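Brian Bakilana
Shop log, two-arm suturing rig. Posting this as a numbered thread so I can find it again.

1/ For anyone new: I'm building a pair of small teleoperated arms at the Portela shared workshop. Two hand controllers on one side of the bench, two surgical-style grippers on the other. The goal is to tie a decent knot in a practice tissue without touching it with my fingers. No medical use, ever. It's a hobby.

2/ The arms run on a motor board I call Florka. It's on its second revision. The first one shared a ground between the wrist motors and the encoders, and the jaws twitched every time the wrist rolled. Separate grounds fixed that.

3/ Wrist drive is cable over pulleys. I restrung the right side Tuesday night. Cable tension matters more than I expected. Too loose and the jaw lags behind the controller, too tight and the pulleys squeal and the motor warms up sitting still.

4/ Control loop is at 2000 Hz on the board. The laptop side is a lot slower and that's fine. The laptop only sends targets. Code is in the Misine folder, same place as before. The readme is out of date, use the comments in the config file.

5/ Motion scaling is the setting I change most. I started at 1:1 and it was miserable, every small shake in my hand went straight to the tips. At 3:1 I can park the jaws over a stitch and keep them there. I still go back to 1:1 for moving thread across the bench.

6/ Bench view with both grippers in, left jaws open a little, right jaws open wide. The short cut in the middle has two sutures in it. The needle is lying at upper left with the long thread still on it. 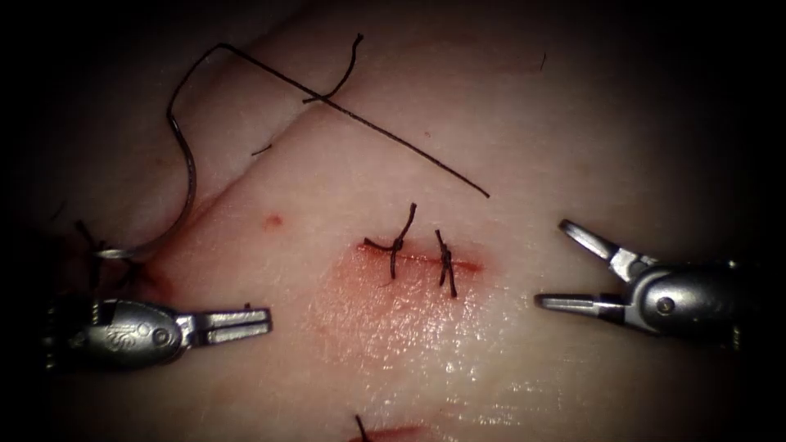
7/ Thread handling. Most of my lost time goes here. Black thread is easy to see on a pale surface, which helps, but the long end wanders and ends up under whatever I cut last. I now pull the long end clear before starting a wrap. Snip the tails short too. Old tails catch new thread.

8/ Needle handling. Grab it about two thirds of the way back from the point. Any closer to the thread end and it rolls in the jaws. Drive it by rolling the wrist, don't push it straight. I bent one pushing it straight.

9/ Jaw force. I don't have a force sensor, only motor current. I cap the current in the config and leave it alone. With the cap too high the jaws fray the thread, too low and the needle turns when it meets the tissue. There is a range in between and it's narrow.

10/ My controllers are two printed handles on gimbals with a spring lever for the jaws. The springs came out of a box of clothespins. They are a bit stiff for a long session and my thumbs know about it the next morning.

11/ Count so far: 58 knots since I started keeping a tally. I tug each one with a hook afterward and write down whether it slipped. I'll post the sheet when it's readable.

12/ Someone asked about latency. I haven't measured it end to end. It feels fine for slow moves. On fast moves I overshoot and wait for the arms to catch up, so I don't do fast moves.

13/ Someone else asked about the name on the project page. Fikasia is the whole rig: arms, board, handles, software. Florka is only the board.

14/ Next up: a foot pedal to freeze both arms so I can reposition my hands. Right now I reach over and hit a key, and I have to let go of one handle to do it. The pedal is wired. The debounce isn't right yet and it sometimes toggles twice.

15/ Also need a better way to home the left wrist. It comes up a few degrees off if the cable was under load at shutdown. If you've done this with small cable drives and no absolute encoder, tell me what you used.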